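Unit 7: The Seasonal Picture Book as a Trade Product
Course notes, Religion and Children's Publishing

Required before class: chapter 2 of the course reader, and the Bremora catalog pages in the packet.

Holiday picture books are sold on a short cycle. Orders from stores close well before December, and most unsold copies go back to the publisher by the end of winter. A title that draws a public complaint in the fall is therefore judged on very few weeks of sales.

The unit compares two houses. Bremora sells mainly to church bookstores and keeps the Nativity at the center of its list. Drerkley sells to general stores and uses Santa, snow and family meals, with little or no scripture. Of the 142 seasonal titles in the packet, 37 quote a Bible verse on the page. Note which translation each one uses and whether the verse is given in full or shortened.
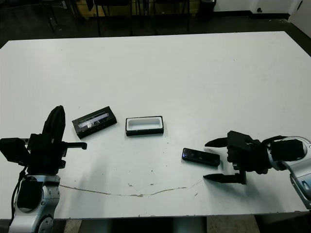

Shortened verses need separate treatment. A verse cut to fit a page may lose its speaker, its audience or the condition attached to it. When coding a title, record the full reference, the words kept and the words dropped. Do not code for whether you agree with the reading.

Complaints fall under three headings in the De Smet scheme: doctrine, family conduct, and commercial use of a sacred figure. A single letter may be coded under more than one. Letters that object to a book the writer has not read are coded the same way, with an N in the last column.

Terms to know: backlist, returns, imprint, paraphrase, proof text, crossover title.

The Beleck case is held over to Unit 8. Read only the publisher's statement for now, and leave the store letters until the coding sheet has been checked.

Written work: code 20 titles from the packet, at least five from each house. Hand in the sheet with one page of notes on any title that did not fit the headings. Sheets without page references will be returned unmarked.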